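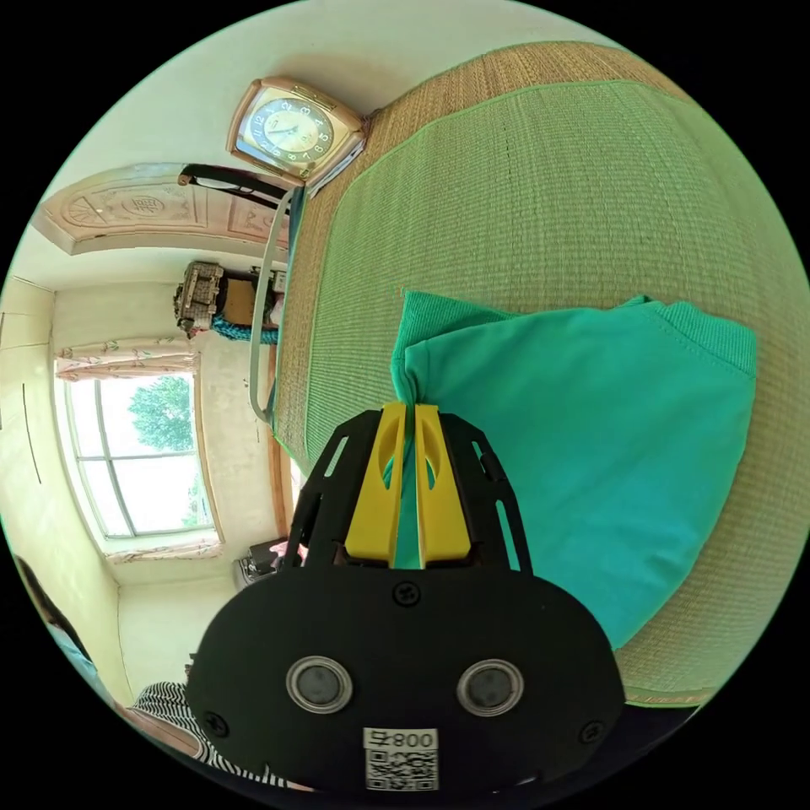

Risell Shared Workshop: Hand-Held Gripper Build, Project Gallery

July 2022
By the Risell Workshop Project Desk

The Risell Shared Workshop supports members who design and assemble automation equipment for use in the home. This gallery records the hand-held gripper project, known within the workshop as Hotis, which was opened in January. Its purpose is to produce a simple two-finger tool that a person can carry through ordinary household work, and to collect recordings from which a folding arm may later be programmed. The arm is a separate build, named Wogan, and is not covered on this page.

Work on Hotis is divided between the bench and the home. Parts are designed, printed and fitted at the workshop. Handling work is carried out in members' own rooms, with the furniture and bedding that are normally there. The project group adopted this arrangement at the outset, as the workshop's test table is flat, evenly lit and of little use in judging how a tool behaves over a bed or beside a window.

The group has logged 1,928 handling attempts with the present version of the tool. Of these, 1,842 were accepted for the project archive. The remainder were set aside under the workshop's recording rules, in most cases for an incomplete start or end. Each accepted attempt is listed in the Onix register, the workshop's record system, with the tool number, the type of cloth and the task.

Cloth was chosen as the first material for the project. It has no fixed shape, it folds over the fingertips, and a grip that is sound on one layer may slip on two. Members had also asked for help with laundry more often than with any other household task.

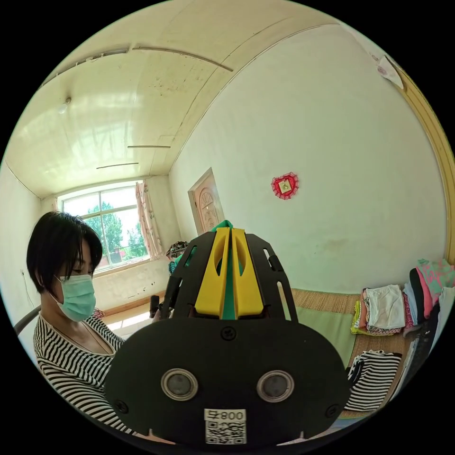 The fingers have received the greatest share of design time. They are yellow, upright and slotted, and both are made to one pattern so that a single spare will fit either side. The slot lowers the weight at the tip and allows the finger to give slightly when it meets a hard surface. Earlier fingers were solid and tended to push thin fabric away before closing on it. The present pattern is the thirteenth, and the drawings for all 13 are kept at the workshop for members who wish to compare them.

The side arms remain black, as does the housing. Members assembling their own copy should note that the housing screws are to be tightened by hand only. A powered driver has split more than one housing at the lower corners.

Handling work is usually done by members in pairs, each with a tool. Working in company allows two people to compare the feel of the grip on the same kind of cloth, and it shortens the time spent laying out garments between attempts.

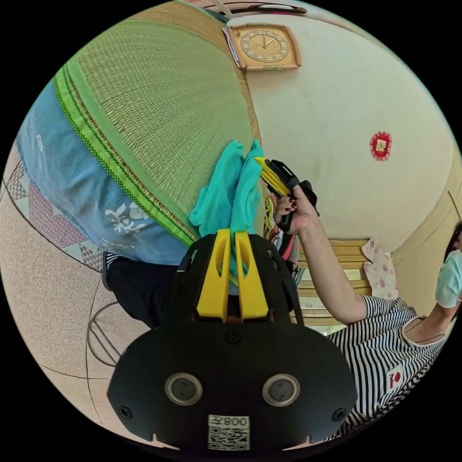
Teal cloth held between the fingers, with a second hand-held tool in use at right.

The group's guidance on cloth is brief. Members are asked to begin with a single piece laid flat, to take it by a corner or a hem, and to proceed to stacked garments once the single piece can be lifted without a second try. Striped and patterned items should be mixed with plain ones. Ribbed hems are the easiest to take hold of and should not make up the whole of a set.

Floor and bed heights differ from home to home, and the tool is expected to cope with both. Where a woven mat is used, members should keep the fingertips clear of the weave - the slots can catch on a loose strand. The fingertip edges were rounded in the current pattern for this reason.

A total of 159 garments and household cloths have been entered in the Onix register to date. Members may add to the list by completing the form held at the workshop desk. Items with metal fastenings are not accepted at present.

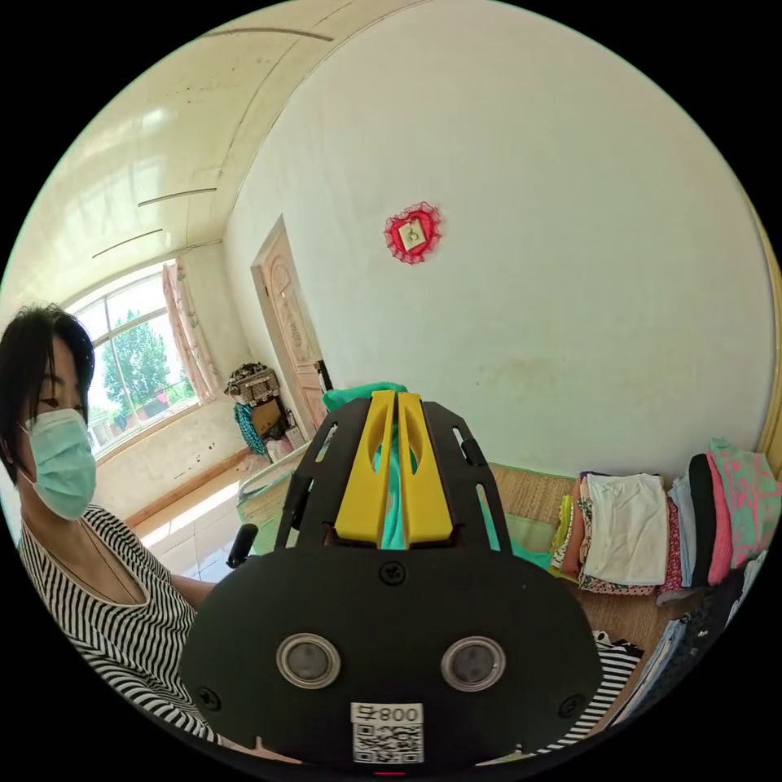
Building a Copy

Drawings, a parts list and the assembly sheet for Hotis are available to all Risell members. Finger sets may be printed on either of the workshop's printers during open hours, and material is charged at cost. Housings should be printed under supervision, as the lens openings need a clean edge and are easily spoiled when supports are removed.

Each finished tool is given a number and a label before it leaves the workshop. Tools without a label cannot be entered in the Onix register, and recordings made with them will not be added to the archive. Labels that become worn or scratched are replaced at the desk without charge.

Members who wish to take part in the Wogan build should first complete one full set of cloth handling with a numbered tool. Applications are received at the workshop desk.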